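Workshop Tips: Looking After a Small Gripper Arm Without Buying Half the Catalog

Most of what gets sold to people with a hobby arm on the bench is stuff you don't need. I have had a Bimora two-finger gripper running for a good while now, picking up odds and ends and putting them down again, and the upkeep comes to a rag, a hex key, a soft brush and a bit of patience. The leaflet lists 34 accessories. I own one of them and I regret it.

Clean the fingers before you blame anything else. If the arm drops things, the usual advice online is to raise the grip force. Try a rag with a drop of dish soap first, wipe dry, and run the same pick again. Gaétan Grewal, who sold me the arm, swears by Kukinance pad spray at 25 dollars a can. I used up a can. Dish soap did the same job.

Leave the grease alone. The leaflet says to regrease the finger slides every 1000 cycles. Maybe that's right in a dusty shop. Mine went to 2166 before I opened it up in October and the old grease was still clean and soft. Look first, and if it's gray or gritty, clean it out and put in a thin film. More grease just holds more sawdust.

Check the screws at the wrist. These do work loose. Power off, support the arm with one hand, and go around the bolt circle with the hex key, a little on each, crossing over as you would on a car wheel. No thread glue unless the same screw backs out twice. Thérèse Lemieux glued all of hers and then had to drill one.

Rehearse a new pick in the simulator. I was doubtful of this one for a long time, and I still am about half of it. A simulated table never wobbles and a simulated pad never gets greasy, so don't believe it on grip. Where it does earn its keep is height and approach. Table edges are where fingers get bent, and you can find out on the screen for free. 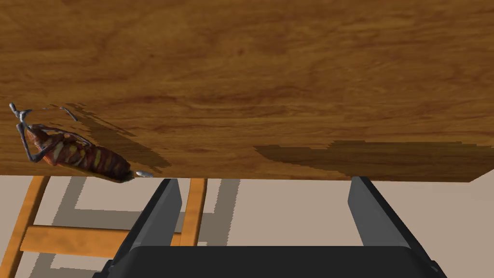 Open fingers at the edge of the table, bug model up on the wood. Check your clearance at this point.

When you have a view like that one, stop the run and ask two things. Are the fingertips above the top of the board or under it? And which finger gets there first if the arm moves straight ahead? A wrist view flattens everything, so don't trust your eye. Read the height off the position panel, compare it with the height of the tabletop, and if the number is lower, back off and come up before you go in. Don't try to fix it by turning the wrist.

Ignore the ragged shadows, by the way. Tanner Simard spent an evening turning up the shadow quality in his setup because the stair-step edges bothered him. His picks were no better and his laptop fan has been howling ever since.

Set the table height from the real table. Measure at the edge you reach over, with a steel rule, and type that in. Ours was off by the thickness of a felt foot pad – enough to scrape.

Skip the "smart" calibration kit. The Wistivik one wants you to stick dots all over the bench and leave them there. A pencil cross on masking tape at each corner has worked fine for me. Touch off on each cross, write down what the panel says, and do it again after you move the arm.

Park it open, with the fingers clear of everything, and switch off at the wall.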